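Ticket: Label printer on Schnyder bench prints everything 4 mm too low
Status: closed, reopened, closed
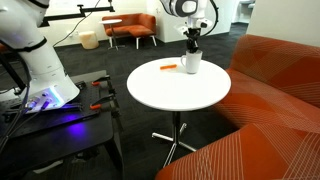

Opened 10 October 2025. Every label from the Perlow desktop printer comes out with the bottom line of text missing. The bottom line is the part number, so we have been shipping very handsome labels that identify nothing.

Tried first: turned it off and on. The missing line stayed missing, but the printer now greets us with a blank label each time it wakes up.

Tried second: calibration from the front panel (hold Feed until the light blinks, let go, wait). It fed 18 labels onto the floor and declared itself calibrated. Same offset.

Tried third: reinstalled the Grela driver. The installer asked for a restart, then for another restart, then for the language. Same offset, plus a new desktop icon.

Looked at the roll. The box says 900 labels, gap type. The driver was set to continuous. Changed it to gap and the offset dropped by half. Progress, or at least a different kind of wrong.

Looked at the template. Someone had set the top margin to fix this same problem on the old printer last December, and saved it over the master. Set the margin back to zero. Printed 20 test labels, all complete, part numbers included.

Closed.

Reopened after lunch. The Rostov office prints from its own copy of the template, old margin and all. Sent them the corrected file. They replied asking why it was called "label_FINAL_new2". Renamed it and sent it again.

Closed. Please stop saving over the master. It is read-only now, so you would have to really want to.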